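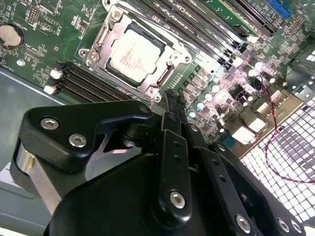 Section 5: Processor and Memory Area, Desktop Towers

5.1 Scope

This section applies to desktop towers received at the Flustden depot for inspection, cleaning and memory replacement under the Hernlow refurbishment program. It covers the opening of the case, the inspection of the processor socket, the fitting of memory modules and the check of the front panel cabling. Work on the power supply is covered separately, and the power supply casing must not be opened under any part of this section.

Technicians should read the section through before commencing. Where the manufacturer's service manual for a particular computer differs from these instructions, the manufacturer's manual takes precedence.

5.2 Before opening the case

1. Shut the computer down and switch it off at the wall outlet.
2. Disconnect the power cord, then the display, network and peripheral cables.
3. Press and hold the power button for five seconds to discharge any residual current.
4. Record the asset number in Uvus and set the job status to Open.
5. Put on a wrist strap and attach its lead to the grounding point on the bench.

CAUTION: Do not attach the wrist strap lead to a painted surface. Paint prevents a reliable connection.

NOTE: Remove rings, watches and lanyards. Sleeves should be buttoned or rolled.

5.3 Positioning the case and removing the side panel

1. Clear an area of the work surface large enough for the tower to lie flat on its side with its full weight supported.
2. Lay the tower down so that the removable panel faces upward.
3. Undo the panel screws or release the latch, as fitted, and slide the panel clear. Store it upright where it cannot be knocked.
4. Put all screws in the parts tray. Screws of different lengths must be kept apart.
5. Inspect the interior for dust, loose hardware and damaged insulation before touching any component.
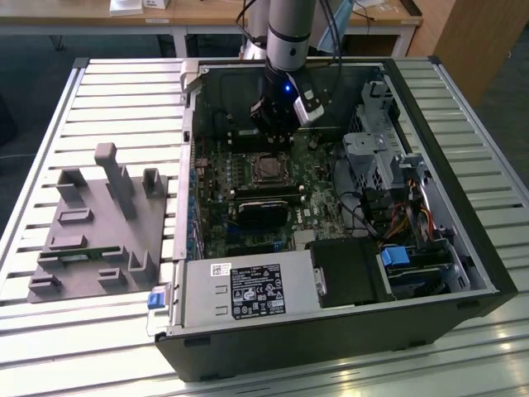

Figure: Tower lying on its side with the side panel removed.

Cables crossing the drive cage should be left connected unless they prevent access to the memory slots. If a cable must be disconnected, hold it by the plug and not by the wires, and note its position in the job record. Many towers use coloured plastic tabs to identify parts intended to be released by hand. A tab that does not move under light pressure should be checked for a retaining screw.

CAUTION: Metal edges inside the chassis can be sharp. Keep fingers clear of slotted and perforated panels when reaching past the drive cage.

5.4 Inspecting the processor socket

The processor is to remain in its socket unless the job record calls for its replacement. Once the cooler has been removed, the following checks apply.

1. Confirm that the retention frame is seated evenly and that its screws are in place. Do not tighten or loosen them.
2. Confirm that the load lever is fully down and held by its catch.
3. Examine the heat spreader for old thermal compound.
4. Wipe off any residue with a lint-free cloth lightly moistened with isopropyl alcohol, working from the edge toward the centre.
5. Allow the surface to dry completely. Apply new compound only when the cooler is ready to be refitted.

CAUTION: Never pour or spray a cleaning liquid onto the board. If liquid reaches the socket, stop work and refer the computer to the supervising technician.

A faint stain may remain on the metal after the compound itself has been removed. It need not be polished away. Abrasive pads, blades and metal tools are not permitted on the heat spreader under any circumstances.

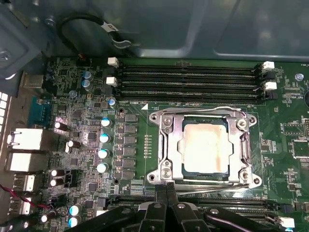
Reinhold Schwerdtfeger asks that the wording on cleaning be read strictly: "Please change to a clean part of the cloth for every pass. Most of the compound I find on memory slots was carried there on a cloth that should have been thrown out." Used cloths are to be placed in the covered bin at the Reuter Street entrance to the workshop.

5.5 Fitting memory modules

Memory must be of the type, capacity and speed listed for the computer. On boards with a bank of slots on either side of the socket, modules must be fitted in the order given in the manufacturer's manual. The colour of the latches may help to identify the order, but it should not be relied upon without the manual.

1. Confirm that the selected slots are free of dust. Use dry compressed air in short bursts if required.
2. Open the latches by pressing them outward. On some boards only one end of the slot has a moving latch.
3. Hold the module by its edges and line up the notch with the key in the slot.
4. Press down evenly on both ends until the latches close.
5. Repeat for the remaining modules, then compare their height by eye. A module standing higher than its neighbour is not fully seated.

CAUTION: If a module does not enter the slot with moderate pressure, remove it and check the position of the notch. A module fitted the wrong way around can damage both the slot and the board.

NOTE: Two technicians must sign the job record when memory is fitted to a computer with more than one processor socket.

5.6 Front panel cabling and coin-cell battery 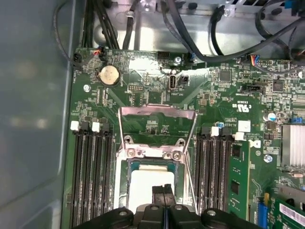 Front panel cabling is the most frequent cause of a computer being returned to the bench after it has passed its memory test. Plugs along the edge of the board are easily pulled while the technician is working elsewhere in the case, and each must be checked by sight and then by a light press. Printed labels beside the connectors should be used for identification and copied exactly into Uvus. The upright white port for the internal USB connection, for instance, has FNT_USB3 printed just below it, and that is the name to be entered. Descriptions such as "white plug near battery" are not accepted.

1. Compare every plug along the board edge with the notes made when the case was opened.
2. Confirm that no cable lies across a mounting screw or beneath the cooler.
3. Check that the coin-cell battery sits level in its holder. If the job record calls for a new one, fit a cell of the same type with the same side facing up.
4. Leave any tape or film on the board in place. Lifting it may damage the parts beneath.

CAUTION: Coin-cell batteries are extremely dangerous if swallowed. Count removed cells into the locked recycling container and do not leave them on the bench.

5.7 Closing the case

1. Refit the cooler and reconnect its fan.
2. Check the interior for tools, cloths and loose screws.
3. Slide the side panel into position and secure it.
4. Stand the tower upright, reconnect the power cord and display, and start the computer.
5. Confirm that the full memory capacity is reported, then run the standard memory test. Allow around two hours.

If the computer does not start, disconnect the power cord before reopening the case and repeat the checks in 5.5 and 5.6. A computer that fails a second time is to be tagged and referred to Lorena Arancibia at the Flustden depot, with the job record left open in Uvus.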